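Home | Visits | Reports | Textile care | Back numbers | Contact

Visit report: Murkedholm garment care centre, open afternoon

The centre at Murkedholm opened its doors for one afternoon in March, from 13:00 until shortly before five. I went mainly for the finishing room, having read the Flerine notes on creasing in woven cotton and wanting to see the methods applied to ordinary shirts. Entry was free. The building is a former seed store on two floors, with washing and drying below and all hand work above.

The ground floor can be dealt with briefly. There are four washer-extractors, the oldest running on a converted steam supply, and a row of tumble dryers vented through the north wall. Throughput was given as 495 pieces a week, mostly shirts and table linen from two hotels. Water is softened on site. The softener had been serviced the week before and the hardness readings were pinned up beside it, which is good practice and less common than it should be. Lint screens are cleared every second load.

Upstairs, the floor is divided by subject. Pressing is at the far end under the extraction hood, folding and packing are along the windows, and the small-table work has the middle. Small-table work covers anything done to one garment at a time without a press: spotting, damping, smoothing by hand, checking seams and buttons. The tables there are pale grey and rounded, and low enough for seated work.
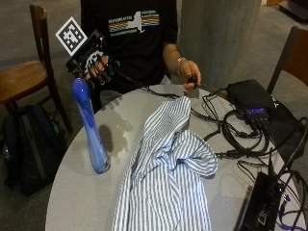
Striped shirting is used for most of the teaching at Murkedholm. A narrow stripe shows distortion in the cloth before a plain fabric does. If the front panel has been pulled off grain in the wash, the lines bend towards the side seam, and pressing at that stage will fix the fault in place. The instruction sheet asks for the shirt to be laid lengthwise, the placket straightened first, and the side seams brought out level. Collar and cuffs are left to the end. I would have put the collar first, as most manuals do, but the reasoning given was that the yoke moves while the body is being smoothed and the collar then has to be done twice.

The sheet also has a section on glass and other breakables near the work. It recommends that they be moved to a side shelf before a garment is opened out, and that sleeves be folded in before the garment is turned. The section takes up half a page and could be reduced to two lines.

Damping is done with ordinary trigger sprayers. The centre uses plain softened water at room temperature, with no starch or scented additive. The nozzle is set to a fine mist and held 15 centimetres or more from the cloth. Closer than that, the centre's own trials found rings on mid-weight cotton, most visibly on the coloured yarns. After spraying, the cloth is smoothed with the flat of the hand from the centre outwards and left for a few minutes. Linen is given twice the water and twice the time.
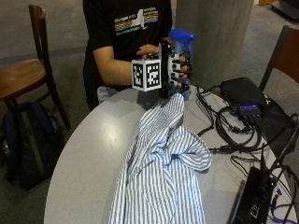 The rest period is the part of the method most often skipped. Moisture needs time to spread from the surface into the yarn, and a shirt that is pressed immediately tends to come up smooth on the outside with a memory of the crease still in it. On the Plonent scale, which runs from 1 to 20, the centre's cotton shirts average 13 after damping and hanging alone, with no iron used. I was shown the record book for this. The entries are in several hands and the grading is done by eye, so the figure should be read with some caution. There is no control group.

Hanging follows on the rail by the stairs. The hangers are shaped wood from Maldonado, bought in a single lot of 3,000, and the remaining stock fills most of a storeroom. They are wider at the shoulder than the wire type and leave no point mark. The top and third buttons are closed, and a gap of one hand is left between garments. The rail is too close to the stairwell in my opinion, as there is a steady draught from the dryers below and the nearest garments dry faster than the rest.

The folding benches were not in use during my time upstairs. The boards are of the usual hinged pattern, and finished shirts are boxed in tens with tissue between each pair.

Practical points for anyone planning to go. The bus stops at the end of the lane, and parking is limited to the yard. The stairs are steep and there is no lift. Tea was available on the ground floor until 16:00. The instruction sheets can be taken away, although the one for wool had run out. Another open afternoon is planned for the autumn, when the new drying cabinet should be installed and the pressing end may be rearranged.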